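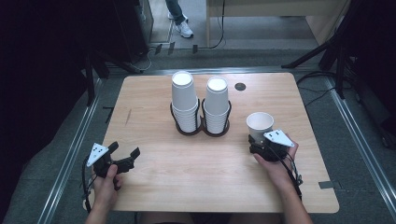
Five Seconds at the Side Line

When the referee gives the ball to Ruba Rizk, she does not look at it. She looks at the feet of her teammates. She has five seconds to pass the ball into the court, and in these five seconds she must read four players of her own team, five of the other, and the shoulder of the girl who is jumping up and down in front of her face.

Rizk plays guard for Nutley, and in her team she is the one who takes almost every inbound pass in the last quarter. It is a job that I did not respect enough when I was a player myself. We gave it to the person who was standing nearest to the line. If the pass was lost, we blamed the one who should have caught it.

Her coach, Corrado Orlandini, has a different opinion. He came to Nutley from a small club, Grustum, where his team once lost a semi-final in front of 3,551 people. They were one point ahead and had the ball at the side line. The passer waited for a teammate who had slipped, the five seconds ended, and the other team scored from the possession they were given. Orlandini still tells this story to every new player in the first week, and he tells it slowly.

After that season he began to watch recordings in the evenings. He wrote down 3,000 inbound passes in school notebooks: where the passer stood, who moved first, and in which direction the ball went. He is not a man of computers, and the notebooks are hard to read even for him. Still, he found a thing he could teach. Most of the lost balls in his notes went to the first player who came free. The defenders knew this player would come free, and they were already running there.

So at Nutley the first cut is usually a lie. The forward, Dalal Akl, runs hard towards the ball with both hands up and calls for it in a loud voice. Rizk turns her chest to her. The real receiver begins to move one beat later, very often from behind a screen and away from the basket, where it looks less dangerous.

"Dalal is a good actress," says Rizk. "Sometimes I believe her also, and this is a problem."

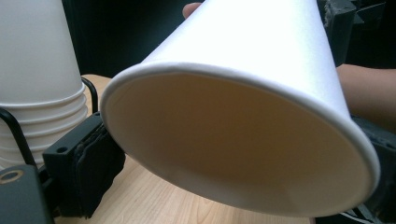 A large paper cup held upside down, with a tall stack beside it.

The team repeats this work at the end of training, when the legs are tired. Orlandini wants 120 inbound passes before anybody goes to the shower, and he counts the five seconds aloud, a little faster than a real referee. The defenders are allowed to do nearly everything. Birdie Mbeki, the tallest player of the team, has the task of standing in front of the passer and waving her long arms, and she enjoys it very much. Against her, the high pass is almost impossible. Rizk had to learn the bounce pass beside the defender's foot, which is low and not beautiful, but arrives.

There is also the question of the timeout. Many coaches tell the passer to call one when four seconds are gone and no teammate is free. Orlandini permits it, but he prefers that the passer throws the ball against the leg of the defender, so that it goes out again and the count starts from zero. Munther Tannous, who coaches Sayegh and has played against Nutley many times, calls this trick ugly. His own players began to use it in January.

I went to see the two teams in the hall at Sayegh, which has 600 seats and a heating system that one can hear during the free throws. Nutley led by two with nine seconds left, ball at the side line. Akl ran and shouted. Two defenders went with her. Rizk waited until I was quite nervous in my seat, and then she bounced the ball past a shoe to Mbeki, who had walked, really walked, to the other side of the court.

Mbeki was fouled and missed both free throws. Sayegh took the rebound and their last shot touched the ring twice before it fell out. In the corridor afterwards Orlandini spoke to his players for a long time about rebounds. He did not mention the pass.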